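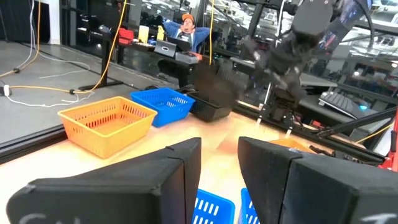 Re: [bench-stores] Slotted baskets: colors, order in the row, cartons

From: Tendberg bench group
To: bench-stores
List archive: previous in thread | next in thread | reply

In reply to the message sent from the stores desk this morning, quoted in full first and answered after.

----- Quoted message -----

Before we place the September order with Wang I need three things settled by the people who use the baskets.

First, the colors. The Pondier sheet lists the slotted basket in orange, blue and black. The old Ruren list says only "plastic basket, open, assorted", and whoever unpacks the carton ends up deciding where everything goes. Do you want fixed colors or not?

Second, the order on the table. Some benches keep the baskets at the back edge and some keep them wherever there is space. If the row is going to be standard, write it down. I don't mind which order it is.

Third, the quantity. The carton is 144 pieces, mixed, and Wang won't split it. Storage has shelf room for one carton. If you want a second one it has to go somewhere else and I would like to know where.

Also, please check the side height. The last sheet gave 70 mm and the drawer runs were set up for that. If the new ones are taller they won't go in the drawers and I would have to send them back.

----- End of quoted message -----

Taking these in order.

Colors. Yes, fixed. Orange is for parts going out to the bench, blue is for parts coming back, and black is for anything that has no label yet. This is what most of us do already. The Ruren list should have the word "assorted" struck out and three separate lines put in, one per color, so that each color can be reordered by itself if Wang ever changes the carton.

Order on the table. Orange, then blue, then black, left to right as seen from the front of the table, standing in a row at the back. The baskets go down with the open side up. The row should not touch the rail. Leave a finger's width, because the slots catch on anything with a lip and the basket then tips when it is lifted from the front.

A basket in use comes forward to the middle of the table. It does not matter whether it is straight or turned. It matters that it goes back to its own color position afterward, and that a second basket of the same color is not stood in the gap in the meantime. The usual failure is an orange basket parked in the blue position for a minute, then another orange beside it, and by late afternoon the row means nothing. If the row is full, the extra basket stays forward until there is a place for it.

Nesting. Please do not nest unlike colors. The baskets go inside one another well enough when clean, but with small hardware in the lower one the walls bind at the slots and have to be worked apart. Same color, empty, maximum stack equal to the drawer height. Shake the lower one out first.

Small hardware. The slots pass anything narrower than the slot, so washers and short screws need a liner. We tried card, which bows, and then thin felt, which holds fibers and sheds them onto the parts. A zip bag laid flat in the basket is good enough and can be labeled. The liner question can stay open, and I would not hold the order for it.

Quantity. One carton. We do not have room for a second either. If breakage runs the way it did over the past year one carton is more than enough, and the benches can give back what they have hoarded. 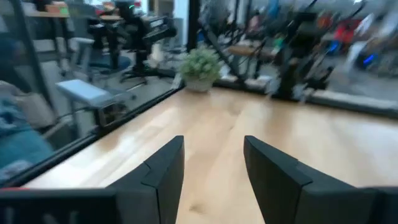

Side height. I put a caliper on several from the last delivery. They are within 2 mm of the sheet, measured at the middle of the long wall. The corners read higher on account of the radius, so please don't measure there and then report a bad batch. The drawer runs have enough clearance for that spread. If the new sheet says anything other than 70, ask Wang for a sample before the carton ships.

Table surface. The wood tops are to be wiped with a barely damp cloth and then a dry one. Do not slide a loaded basket across the top. The molded underside has a gate mark that stands proud on some pieces, and it leaves a line in the finish along the grain. Knock the mark down with a file when unpacking. It takes a few seconds per basket and saves sanding the top later.

Working depth. With the row at the back we lose the depth of one basket out of 1000 mm. I have seen the suggestion to hang the row from the rail instead. I am against it. The rim is not made for hanging, and a full basket would bow at the long side.

Other objects on the table. The standard should say something here, so I propose the following wording:

Items that live on the table (plant, lamp, label stock) are kept to the corners. A plant goes in the back corner by the posts. A lamp goes at the near corner with its cable run along the edge. Nothing stands between the basket row and the front of the table except the baskets in use.

The cable sentence may need another pass. At present lamp cables and charger cables lie across the wood wherever they happen to fall, and a basket set down on a cable rocks. A couple of adhesive clips per table would deal with it. Clips are in the general stores catalog, so they do not need to go on the Wang order.

Labels. White, small, on the wood at the back corner of the table. Please do not label the baskets themselves. The adhesive does not come off the slotted wall cleanly, and a basket with an old label on it is worse than one with none.

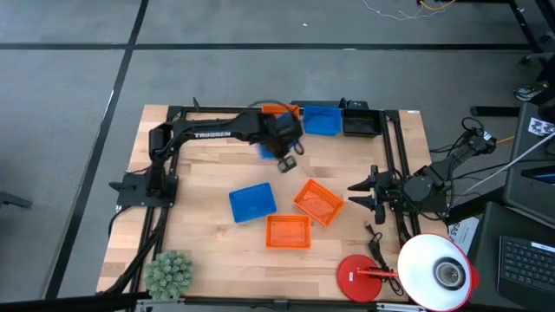
Tendberg Bench Group, Tables and Small Storage

Changes to the Ruren list, for whoever edits it:

Line "plastic basket, open, assorted": delete.
New line: basket, slotted, Pondier, orange. Use: parts out.
New line: basket, slotted, Pondier, blue. Use: parts returned.
New line: basket, slotted, Pondier, black. Use: unlabeled.
Supplier for all three: Wang, mixed carton.
Note under all three: check side height at middle of long wall, file gate mark before issue.

The black shallow tray is a separate item and keeps its old line. It has been showing up in the black position on some tables. That is acceptable if no black basket is to hand, since both mean the same thing in the row, but the tray has no place in the drawers and should not be counted as a basket when you take stock.

Open points: liner material, cable wording, and whether the lamp should move to the far corner on tables used by left-handed people. Replies to the list please, and quote only the paragraph you are answering. The order can go in without waiting for any of these.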